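Two Arms, One Rose, and My Spreadsheet: A Day at the Lostus Open House

So I finally made it up to the Lostus open house. Regular readers know I've been going back and forth for most of a year on whether our little shop should put money into robot arms. We do table arrangements in artificial flowers, mostly for hotels and restaurants, and the sorting and handling part of the work eats our days. Bayu Ismail (my business partner, and the one who has to sign off on anything that costs more than a box of floral tape) told me to come home with numbers. I came home with numbers, a sore neck and a free tote bag.

Getting there

It's a 165 mile drive from us and I left too early, so I was sitting in the parking lot eating a granola bar well before the doors opened. January is a miserable time for an open house, but it suited me fine because January is when we do our budget. Check-in was quick. Jaqueline Cisneros runs visitor days there and she had us in a group of 11, which was a nice size. You could ask a question without shouting, and you could ask a dumb one without a huge audience. I asked several.

Most of the group seemed to be from packaging and parts assembly. There was one other person in decor, a woman named Naa Asante who buys for a prop rental house called Tetteh, and we stuck together like kids on a field trip for the rest of the day.

The morning talk

Venla Tuominen gave the planning talk, and if you only go for one thing, go for that. She started with the stuff around the arm: the table, mounts, cables, wrist cameras, safety setup, spare fingers, and the hours somebody is going to spend getting it all to behave. Her advice was to write that list first and put the arm on it last. I had done the exact opposite! My spreadsheet had one giant line that said ARM and a tiny line underneath that said "misc."

She also wanted us to decide up front whether the job takes one hand or two. One arm can move a thing from here to there. But long floppy items, things you pass from one side to the other, things you need to turn around partway through, those are where people buy one arm and then spend the next year wishing for the second. If you think you might want two later, buy a table that has room for two now. I underlined that in my notebook.

The flower table

After coffee we went out to the floor, and I made a beeline for the flowers (obviously). They had a two-arm table set up for stems, and Naa and I parked ourselves there for way longer than we were supposed to.

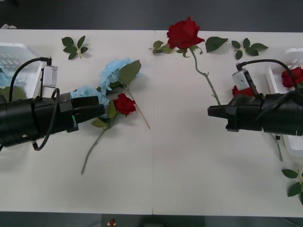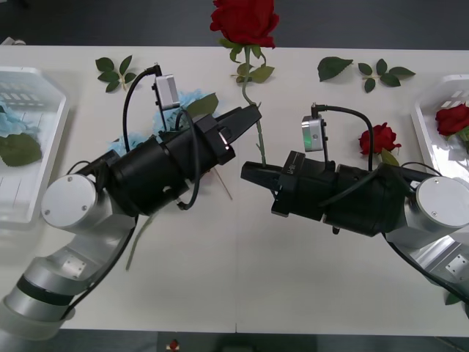 Red roses and pale blue flowers on the white table, with a gripper coming in from each side.

What the flower table did to my budget

First, the grippers. I'd assumed we would need some fancy custom hand for stems, and I had a scary number penciled in for it. The grippers on this table were plain parallel ones, and seeing one of them with a rose by the stem made me a lot less sure about the fancy hand. I've moved that line from "must have" to "ask again after a trial." Our stems come in a bunch of thicknesses though, so I'm not crossing it off.

Second, cameras. There's one on top of each wrist, and I had budgeted for a single camera over the whole table. Azlan Khoo, who was answering questions out on the floor, said to price wrist cameras per arm and to keep a spare cable for each. Cables! I had zero dollars down for cables. Look at how they loop back over the arms and you'll see why he brought it up. They move whenever the arm moves, and he told us to treat them like something you replace.

Third, table space. Our current work benches are narrow and shoved against a wall. Two arms reaching in from opposite sides, with a basket of flowers at either end, is a different kind of footprint. I paced it out at home and we'd lose the shelf where we keep ribbon. Bayu loves that shelf.

Prices and the awkward part

Lostus doesn't post prices on the floor, so you sit down with someone after lunch and go through what you want. I asked for a starter package with just the bench, mounts and cabling and no arms in it, so I could see that piece by itself. The quote was $3,533. More than "misc.," let's put it that way, but less than I was bracing for by then.

For arms they gave me two routes, buy or lease. The lease has a minimum of 6 months, and you can put part of what you've paid toward buying at the end. I liked the sound of that a lot more than I expected to. Naa was leaning toward buying outright because Tetteh has a maintenance guy already. We don't. We have me and a screwdriver set.

One thing I wish I'd pushed harder on is training time. I asked how long it would take to get a table doing our kind of sorting and got a lot of "it depends on your items." Fair enough, but I can't put "it depends" in a cell. If you go, bring a bag of your actual product with you. I left mine in the car, and by the time I thought of it the floor session was over.

Other stops

There was a conveyor demo from Prulum, very loud, not for us. I also sat in on the end of a session about Tirkonow, the scheduling software they use to track which table is doing what. Looks handy if you own several tables. With one, I think a whiteboard will do.

Lunch was sandwiches. The veggie ones went fast, so get in line early.

Where that leaves us

I redid the spreadsheet that night at the kitchen table and it now has separate lines for bench, mounts, cameras, cables, spare fingers, setup hours, training and (at the very bottom, like Venla said) arms. Bayu wants a second quote before we talk about leasing, and he wants to know what happens to the ribbon shelf. I've emailed Jaqueline to ask about bringing our own stems in for a half day trial and I'll post an update when I hear back.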